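Trotine two-tier mini table, white – pre-owned

Item added 7 May 2021

I have a soft spot for this little table. It's the kind of thing you buy for one job and then it wanders all over the house! Mine started out holding a plant, moved to the craft room, and ended up as the spot where all the small toys live.

You get a white rectangular top, a white shelf underneath, and chrome legs. The top is held on at the corners, and you'll see four small round dark screw caps there. I looked for white ones to swap in (Kütt used to sell them in bags of 20) and then got used to the dark ones, so they stay.

Condition: good, used. The front edge of the top has some worn, chipped spots. If that bugs you, turn it around and put that side to the wall, or run a bit of white furniture paint along it. I've done that on a Plirnier shelf and it took me 5 minutes plus drying.

The lower shelf is the part I like best. Kids treat it as a garage, a cave, a downstairs – whatever the story needs that afternoon. Small figures fit under there fine, and the top stays free for whatever else is going on.

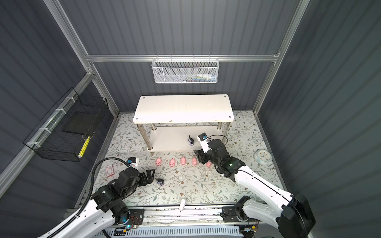 The pink pigs and the purple and black figurines are not part of the sale, sorry, and neither are the wire mesh baskets. I do get asked about the leafy mat a lot. It's a Dokau play mat, green branches with small brown flowers on light gray, and I have 2 more of them rolled up if you'd like to add one to your order. Just put "mat" in the notes box and I'll send you a price.

Shipping: it goes out with the legs off, wrapped in paper, and the parcel comes to roughly 800 grams. You'll need a Phillips screwdriver at your end. Please don't crank the screws down hard, snug is plenty. Wipe it with a damp cloth and keep it indoors.

Only one of these in stock right now. I keep an eye out for more, so send me a message if it's gone and I'll add you to my list.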